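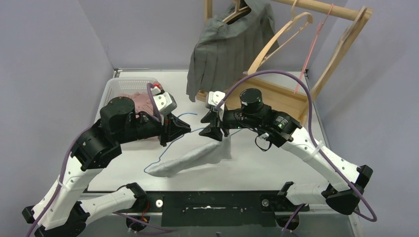

Lista de inspección previa – puesto de teleoperación de dos brazos, tarea «colgar prenda»
Proyecto Hapeta, celda de Stasorwood
Fecha: October 22, 2021

1. Parada de emergencia al alcance del operador: CONFORME
Probada 2 veces. La segunda respuesta me pareció lenta; el manual de Kullimora no da ningún valor con el que comparar.

2. Cables de cámara sujetos al eslabón: CONFORME CON RESERVAS
Una brida blanca por brazo me parece poco para un bucle así de alto. Pedí otra en mayo.

3. Tornillería de muñecas y codos: CONFORME
Reapriete cada 12 sesiones, según la hoja. Faltan firmas.

4. Distancia entre pinzas al pasar la percha: NO CONFORME
El límite por software está en 10 mm. Con una percha fina y tela arrugada de por medio, no me fío.

5. Perchero y cesta fuera del recorrido de los codos: PENDIENTE
Nadie ha marcado su posición en la mesa.

6. Calidad de las demostraciones: SIN VALORAR
Cliketti da por buenas 6 demostraciones por prenda. ¿Con qué criterio? Si el operador duda, el robot aprende la duda – y eso no figura en ningún apartado.

Resultado: se autoriza solo a velocidad reducida. Repetir los puntos 4 y 5 antes de grabar.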